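Grondgate Community Newsletter
04/12/2024

Counting the Omer together: what to know before the second night

Passover comes late in April this year, and the count of the Omer begins on the second night of the holiday. For the past few years many of us have meant to keep the count and then lost track of it somewhere in the second week. This spring the Grondgate study circle is going to try doing it as a group, and everyone on the mailing list is welcome to join.

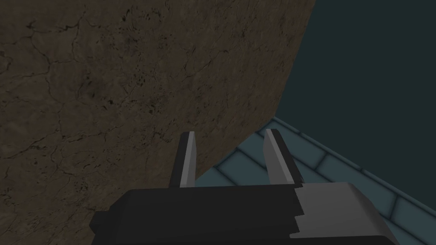 4 min read

The Omer was a measure of barley brought to the Temple as an offering at the start of the grain harvest. The Torah tells us to count seven full weeks from that day, and the fiftieth day is Shavuot. The offering is no longer brought, but the count has stayed. Each night after dark we say a blessing and then name the day and, once we get past the first week, the number of weeks and days as well.

The wording is short and the whole thing takes less than a minute. What makes it hard is that it has to be done 49 nights in a row. By the common custom, a person who forgets at night can still count during the next day, without the blessing, and then go on as usual that evening. A person who misses a full night and day keeps counting, but without saying the blessing for the rest of the period. Some people hear this rule and give up once they miss a day. Please don't. The count without the blessing is still a count.

Yaroslav Stetsiuk will lead the group again. He ran a smaller version out of his home in Plakley two years ago, with a phone chain that worked well until everyone's kids had end-of-year concerts. This time there will be a short message sent each evening after nightfall with the day's number and a few lines to read. Nothing is sent on Shabbat or on the holiday days, so those who rely on the message should print the calendar page beforehand.

The readings come from Pirkei Avot, the Chapters of the Fathers. It is an old custom to study one chapter each Shabbat between Passover and Shavuot, and there are six chapters, which fits the season nicely. Yaroslav has split them into small pieces for the weeknights. We will use the Tkachuk edition, the one with the Hebrew and English on facing pages. The Wisau library room has 15 copies to lend - sign the sheet by the door when you take one.
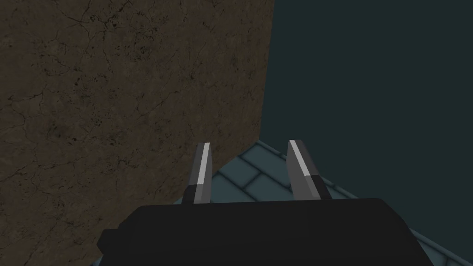

Brown surface with fine dark cracks.

We will also meet in person once a week in the library room, after evening services, for 66 minutes or a little under. The odd number comes from the building schedule, as the room has to be locked before the late class begins next door. The first half will be for the week's chapter and the second half for open questions. There is no need to prepare anything. If you can read the chapter once in English before you come, that is plenty.

A word about the mood of these weeks. In many communities the Omer is a time of partial mourning, tied to the tradition that Rabbi Akiva's students died in this season. Weddings, haircuts and live music are put off for much of it, with a break on the thirty-third day, Lag BaOmer. Customs differ on exactly which days are included. Families who have come to us from other places should keep what they grew up with, or ask the rabbi if they aren't sure.

Lag BaOmer itself will be marked with a supper outdoors, weather permitting. The cost is $10 for adults and children eat free. Last year's meal and the books we bought for the circle came to $849 in all, and that was covered by what people gave, with a small amount carried over. Anyone who would like to help with food this time can leave a note at the Wisau office.

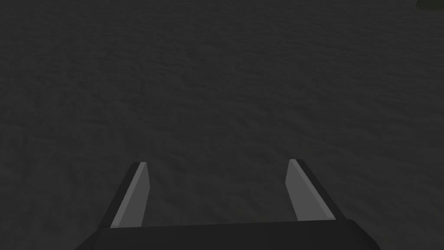 What if I join after the count has already started?
Come anyway. You can attend the weekly meetings and follow the readings from any point. If you haven't been counting from the second night, say each day's number without the blessing, or listen to someone else's blessing and answer amen before you count.

To be added to the evening message list, give your name and number to the Wisau office before the holiday. Calendar pages are on the table in the front hall - large print copies are in the folder underneath.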